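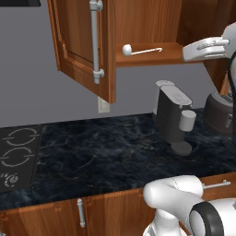 A task is passed when the checker says it is passed, and the rest is bookkeeping, Hoi-yan Kuo wrote in reply to my December column on evaluation in simulated kitchens. I have heard the same position in nearly every planning group I have worked with. I think it is wrong, and the bookkeeping is where most of our engineering effort should go for the next while.

Start with what a checker is. In Trerno, the task suite we use, each task ends with a short function that reads the simulator state and returns true or false. For a cabinet retrieval task, ours asks whether the object has left the bounding volume of the cabinet and whether it is above the height of the counter. The function was written in an afternoon. It has no tests. It has decided the outcome of every retrieval experiment we have run, and until this fall no one had reviewed it since the first commit.

The controller it judges went through code review, has unit tests on its joint limit handling, and runs nightly against a regression set. The planner has a change log. The perception module has a held-out set and a person responsible for it. Measured by scrutiny per line, the checker is the weakest software in the stack, and it produces the only number that reaches the abstract.

We went back through 1,594 recorded retrieval runs with a second checker. The new one required a stable grasp over a window of time steps, and it rejected any run in which the object passed through cabinet geometry. I labeled 100 of the disagreements by hand over one long Sunday. Most fell into two groups. In the first, the object had been swept off the shelf by the side of a finger, and the old checker happened to sample it while it was still above counter height. In the second, the object had been gripped so deeply that the contact solver ejected it. Both counted as passes. Neither is a retrieval in any sense a kitchen owner would accept.

The effect on training was worse than the effect on the tables. Our policy was fine-tuned on its own successful runs, so every swept utensil went back into the data as a demonstration of correct behavior. The policy learned that sweeping pays. It took weeks to see this, partly due to the way our viewer worked. It played back the camera stream and displayed the final flag, and it had no way to ask which condition in the checker had become true, or at what time step.

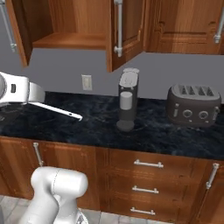
Our current logging is built around that question. Each predicate is evaluated on every control step and written to the same timeline as the joint states. The flag at the end is computed from the timeline after the run. If somebody changes the definition of success, old runs can be scored again without being simulated again. The storage cost is small next to the images. The cost in speed was measurable at first and went away when we moved evaluation off the physics thread.

A few design choices turned out to matter more than I expected.

Predicates should be small. "Object retrieved" is a bad predicate. "Object in contact with two opposing finger links" is a better one, and "object center outside the cabinet volume" is another. The composition of these belongs in a config file with a version number, and the version number belongs in the results table. We have published comparisons in which the two columns were scored by different versions of the same function. I doubt we are alone.

Tolerances should be named and justified. Our height threshold was 2 cm above the counter. I asked where it came from and learned that it had been copied from a task about lifting blocks off a table. The utensils in our cabinet tasks have thin handles and lie on a shelf well above the counter, so the threshold was satisfied before the arm moved. Half of the checker had been doing nothing, and the other half could be satisfied by a fall.

The checker should not share code with the planner. Ours imported the planner's collision model, with padding around the cabinet doors. When the padding was wrong, the planner refused certain approaches and the checker agreed with it. An error common to both sides does not show up in a pass rate. We now build the checker directly on simulator state, with its own geometry, and treat every mismatch as a bug report against one of the two.

Door state deserves separate mention. An open cabinet door is a large moving obstacle close to the wrist, and a policy that nudges it on the way in has changed the problem it is solving. Our old checker ignored doors. The new timeline records hinge angle throughout the run, and we report disturbance as its own column. It does not fail the run. Readers can decide for themselves how much a bumped door should count.

The usual objection is that stricter checkers make results incomparable with earlier work. They do. Our own retrieval number dropped when we rescored, and a reviewer asked why we had regressed. The remedy is to publish the timelines and let people score them under either definition. A group using the Dimitriou planner sent us 700 of their runs in this form, and we had both sets scored under both checkers before lunch. The ranking of two methods changed. I would like to know how many other rankings would.

A second objection is that hardware settles the matter. Hardware comes late, it is slow, and on hardware the checker is a tired person with a clipboard who also has tolerances no one wrote down. Simulation is the one place where full state is available at every step. Throwing all of it away except a single bit at the end is a strange use of the tool.

I am asking for three changes to ordinary practice: put the checker under review, version it, and log its parts. The Urnent tooling supports the last of these with a few lines of configuration. The first two need only a pull request.

Home | Columns | Planning | Perception | Tooling | Archive | Contact

Comments

Borghild Lindqvist
Agree on separating the geometry. We kept one shared mesh loader and still got bitten by it, so I would go further and generate the checker's volumes from a different source file.

zidness_user
How do you handle contact flicker? On Zidness the two-finger contact predicate drops out for single steps even in a solid grasp.

Hoi-yan Kuo
I still say it is bookkeeping. I will concede that ours was bad. Can you post the config for the grasp window?

padded_hinge
Re flicker: we require contact in most steps of the window instead of all of them. Window length goes in the config too.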